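The Bottle with the Yellow Cap

Kalkidan Tefera was hired in July to write down every time the machine failed. By winter her notebook said 2,377 tries and 321 good ones.

"My grandmother could do this with bad eyes," she told the engineer from Flerex.

"Your grandmother had eighty years of practice," he said.

The task was small. Take the bottle, move it, let it go. The people at Strand wanted to know if such a helper could put a kitchen in order, or fill a shelf in a shop. Kalkidan had worked in a shop in Rurkby for 15 years. She knew that a shelf is never only bottles – there is always a child, a wet floor, a box in the wrong place.

Still, she began to stay late. She spoke to the machine while the hand moved forward, slowly, as one speaks to a new colleague on the first morning.

"Not so hard," she said. "It is only a bottle."

The fingers stopped. She held the pencil over the page and did not write yet.

At home the dishes were waiting from yesterday. She thought about them, and about who would wash them in ten years, and she found that she could not decide what she hoped.

"Again?" asked the engineer.

"Again," she said.

Contact | © Rerum | Back to top

Recent stories
The Lift to Floor Nine
Salt for the Neighbours
A Coat in July 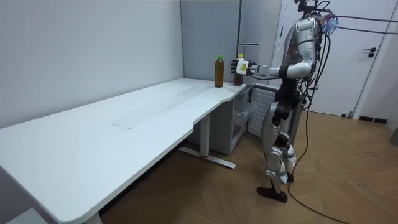 The hand and the bottle with the yellow cap.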